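My dryer buzzed at six this morning and I stood there in my socks, folding fifteen dish towels, wondering the same thing I wonder every time: why am I still doing this?

I've been writing about home robots since my editor sent me to try the Vollora, a knee-high thing that was supposed to pick up after my kids. It found one sock. It carried the sock to the hallway and parked on it. I liked it a lot, and I sent it back after three weeks.

So this spring I called Juniper Kincaid, who spent years setting up packing lines at Bronska and now tests arms for smaller shops. I asked her when I'd get one that could clear the living room floor. She laughed for a good long while!

"You want it to do the floor," she said. "I want it to do the same box 2805 times, and it still has bad afternoons."

Her point (she made it over a very large coffee) is that shop work is friendly to machines. Parts show up in the same spot, facing the same way. A house is the opposite – my kitchen drawer alone has 410 little decisions in it. Grabbing things is the easier half, she told me. Putting one thing onto another, lined up and pushed with enough force but not too much, is where the hours go. A plug into a socket, a lid onto a jar, a toy brick onto its board. My four-year-old does that last one while watching cartoons.

I find that weirdly cheering, and a bit sad for my laundry. Juniper's guess is that the shop floor gets useful helpers first, for kitting and light assembly, and the rest of us wait.

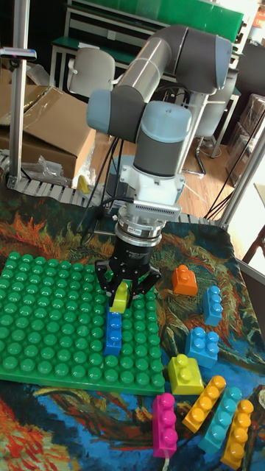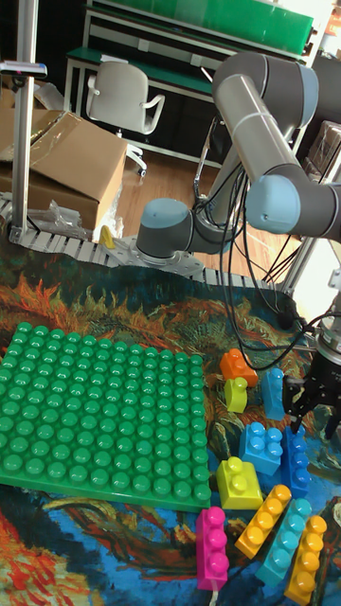 Big toy bricks, a green baseplate and a robot arm: small work for a machine, and fiddly.

I asked if I should hold out for the next Vollora. She said to buy a bigger laundry basket.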